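Werkstattbuch, Oktober, Eintrag zur Leimprobe

Angefangen 9 Uhr. Heute wollte ich endlich die Reihe mit Hautleim abschließen, die ich für die Reparatur der Decke brauche. Die Decke gehört zu der alten Laute aus dem Nachlass Núñez, Fichte, sehr dünn, mit einem Riss vom Schallloch bis fast zum Unterklotz. Der Riss wurde schon einmal geleimt, wahrscheinlich mit Weißleim, und dieser alte Leim macht mir die meiste Arbeit. Er quillt mit warmem Wasser nur langsam, und ich will die Fasern nicht aufrauen.

Ansatz wie beim letzten Mal: Granulat von Windivska, über Nacht in kaltem Wasser gequollen, am Morgen im Wasserbad erwärmt. Ich habe das Thermometer in den Leim gestellt und nicht in das Wasser, das war in der vorigen Reihe mein Fehler. Der Leim lief vom Pinsel in einem dünnen Faden, so wie ich ihn haben möchte. Bei der zweiten Probe war er schon zu dick, weil ich den Deckel vergessen hatte. Etwas Wasser dazu, gerührt, noch einmal gewartet.

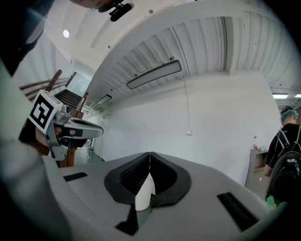

Die Probestücke sind aus Fichte, 170 mm lang, alle aus demselben Brett geschnitten. Ich habe sie stumpf an der Kante geleimt, einmal mit vorgewärmtem Holz und einmal mit kaltem. Bei kaltem Holz geliert der Leim so schnell, dass man die Kanten kaum noch gegeneinander schieben kann. Beim Anzeichnen habe ich lange überlegt, wie ich die Stücke später auseinanderhalte, denn Bleistift verschwindet nach dem Abwischen mit dem feuchten Tuch. Ein Muster aus schwarzen und weißen Quadraten wie auf dem weißen Würfel im Foto wäre gut zu lesen, aber für so kleine Leisten ist mir das zu viel Mühe. Jetzt habe ich Kerben am Hirnholz, eine für warm, zwei für kalt. Das übersteht auch das Wasser.

Zum Bloomwert: ich arbeite mit 294, das steht auf der Tüte. Für den Riss ist das vielleicht zu stark. Wenn der Leim beim Trocknen sehr zieht, kann die dünne Decke neben der Fuge einsinken. In der Kiste von Tramgate liegt noch eine schwächere Sorte, aber die Tüte war offen und riecht ein wenig muffig. Ich möchte damit zuerst einen kleinen Ansatz machen, bevor ich mich darauf verlasse.

Bruchprobe an den älteren Stücken vom Vormonat: Alle warm geleimten sind im Holz gebrochen, neben der Fuge. Von den kalt geleimten sind 2 in der Fuge aufgegangen, mit einer glänzenden Fläche, also hat der Leim dort gar nicht richtig gegriffen. Die Bruchstücke liegen in der flachen Schachtel, bitte nicht wegwerfen, ich will sie noch unter der Lupe anschauen.

Offen ist die Frage nach den Belegen, also den kleinen Holzplättchen, die von innen quer über den Riss kommen. Ich hatte mir fünf gedacht, mit der Faser quer zur Decke, an den Rändern ganz dünn ausgearbeitet. Im Buch von Udov werden sie rautenförmig gemacht. Das sieht schön aus, und die Spannung verteilt sich besser, aber ich komme durch das Schallloch nur mit zwei Fingern hinein, und eine Raute verdreht sich dort leicht. Magnete habe ich bereit, mit Korkstücken beklebt.
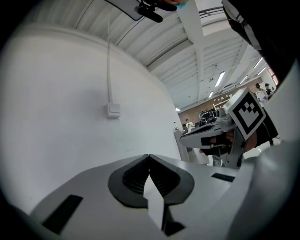 Wanting Cheng meinte dazu, ich solle die Belege erst einmal ganz weglassen und abwarten, was die Fuge allein aushält; bei ihrer eigenen Laute habe ein zu dicker Beleg innen später einen neuen Riss daneben gemacht. Außerdem solle ich den alten Weißleim mit etwas Essig versuchen, sehr sparsam, mit einem Wattestäbchen, und dann mit klarem Wasser nachgehen.

Das mit dem Essig habe ich gleich an einem Abfallstück ausprobiert. Nach zwanzig Minuten war der Leim weich und ließ sich mit dem Holzspan abheben. Eine leichte Verfärbung bleibt, auf der Fichte sieht man sie gegen das Licht. Für die Innenseite ist das egal, für die Oberseite noch nicht entschieden. Callum Wainwright hat gefragt, ob die Decke dafür abgenommen wird. Nein, vorläufig nicht - der Rand sitzt rundum fest, und ich sehe keinen Grund, ihn zu öffnen.

Noch zu tun: Wasserbad entkalken, Pinsel auswaschen (der breite haart), kleinen Ansatz mit der schwachen Sorte quellen lassen. Zwingen bleiben bis morgen Mittag an den Probestücken, bitte nicht lösen.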